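Notes for the afternoon slot, flower arranging and the home crowd
Speaker: Denise Whiteley

Start without the hello. Ask who has a vase at home with fake flowers in it. Wait for the hands. Then ask who has moved those flowers since they put them in. Fewer hands, I expect.

I was asked to talk about "styling with artificial stems," and I'll say up front that I don't believe most of what gets said on the subject. The Hukico booklet claims a good arrangement follows a ratio of stem to vase. I tried the ratio for a month at Cullow. It gave me a lot of tall, unhappy tulips.

Mention Noel Abella here. He disagrees with me and he is in the room, so be fair to him. His view is that you buy the vase first. Mine is that you buy whatever you like and then stop shopping.

Slow down for the pictures. Let people look before talking.

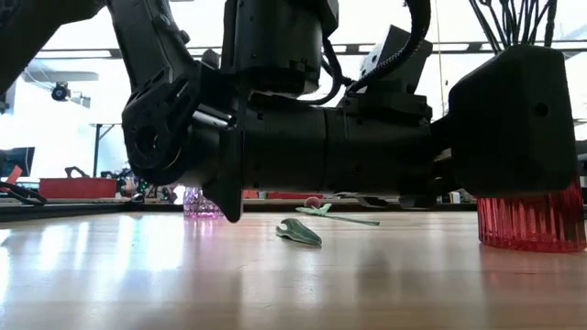
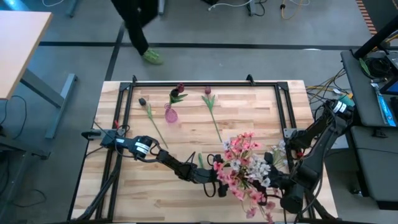
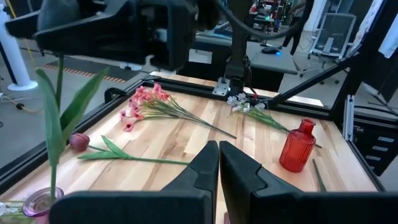
Cullow, October

Point one, the red glass. Ribbed glass hides a multitude of plastic stems, or so we're told. I'm not convinced. Colored glass still lets you see through it, and a thick green stem in a small bottle looks like a thick green stem in a small bottle. Ask if anyone has found otherwise.

Point two, the pink bunch. In the second picture it's held up and it looks full, pink with white and pale gray-white mixed in. In the third there's a pink bunch lying on its side, and you get a much better idea of how long and thin the stems are. Lay yours down before you pay for it. Shops only ever show them standing.

Point three, tulips. One tulip in a vase is fine. I've read that you need an odd number. Who decided this? I have asked at two flower clubs and got two different answers – one of them involved the moon.

Skip the part on scent sprays if we're past 3:30. If there's time: I don't like them. Say so and move on.

Somebody will ask about dust. A soft paintbrush, dry. I have no faith in the rice-in-a-bag trick, and Sebastian's aunt lost most of a peony to it.

Somebody else will ask if fake is cheating. Hand that one to Noel.

Last thing is the raffle. Ticket 551 is the one stuck to the lectern, so please don't draw it.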